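Suchen Erweiterte Suche Zurücksetzen

3.2 Wegebreite und Orientierung in den untersuchten Lesesälen

Die zweite Teilstudie fragt danach, wie sich Besucherinnen und Besucher in einem öffentlichen Lesesaal orientieren, wenn keine Beschilderung vorhanden ist. Für die Erhebung wurden die Stadtbibliotheken in Trarkberg und Denach ausgewählt. Beide Häuser besitzen einen Lesesaal mit nur einem Eingang, aber die Möblierung ist sehr verschieden. In Trarkberg stehen die Regale entlang der Wände, in Denach bilden sie kurze Reihen quer zur Laufrichtung.

Insgesamt konnten 725 Fragebögen ausgewertet werden. Die Befragung begann im März und wurde in beiden Häusern mit dem gleichen Bogen durchgeführt. Als Grundlage diente das Verfahren nach Toprak, das zwischen Übersicht, Erreichbarkeit und Ruhe unterscheidet. Wir haben den Bereich Ruhe um zwei Fragen ergänzt, weil in der Vorstudie viele Personen von störenden Schritten auf hartem Boden berichtet hatten.

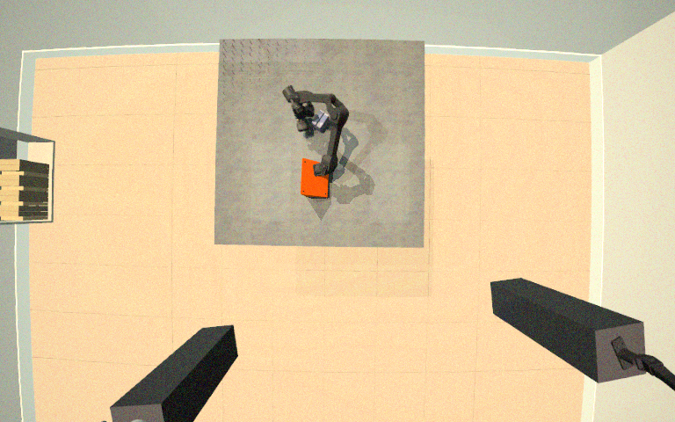 Abbildung 2: Weiter Innenraum von oben, Boden mit rechteckigem Raster und hellem Randstreifen (Computergrafik).

Bei der Übersicht zeigt sich ein deutlicher Unterschied zwischen den Häusern. In Trarkberg gaben 82 Prozent der Befragten an, die gesuchte Abteilung ohne Hilfe gefunden zu haben. In Denach lag dieser Wert niedriger, und zwar besonders bei Personen, die das Haus zum ersten Mal besuchten. Wer den Saal schon kannte, bewertete dagegen die kurzen Regalreihen oft positiv - man sitze dort geschützter und werde weniger angesprochen.

Für die Erreichbarkeit ist das Bild weniger klar. Die Wege sind in Trarkberg länger, sie wurden jedoch nicht als länger empfunden. Eine mögliche Erklärung liegt in der freien Sicht auf das Ziel, wie sie auch für die Markthalle in Firkier beschrieben wurde. Wir möchten diese Erklärung mit Vorsicht behandeln, denn die Halle in Firkier wird ganz anders genutzt, und die dortige Befragung war kleiner.

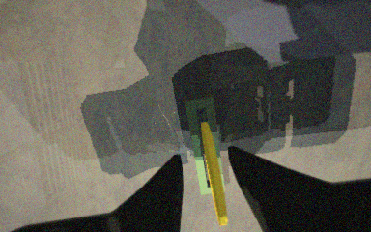
Auch die Beleuchtung hatte einen Einfluss auf die Antworten. In Denach fällt das Tageslicht nur von einer Seite ein, sodass am Nachmittag die hinteren Plätze im Schatten der Regale liegen. Diese Plätze wurden im Bereich Ruhe am besten und im Bereich Übersicht am schlechtesten bewertet. Ein solcher Gegensatz war in Trarkberg nicht zu finden.

Einschränkend muss gesagt werden, dass ältere Personen in beiden Stichproben stärker vertreten sind als in der Bevölkerung der Städte. Eine Gewichtung nach Alter haben wir geprüft, sie änderte die Reihenfolge der 3 Bereiche aber nicht. Die ungewichteten Werte werden deshalb im Folgenden beibehalten. Die Angaben zur Aufenthaltsdauer werden in Abschnitt 3.3 getrennt behandelt.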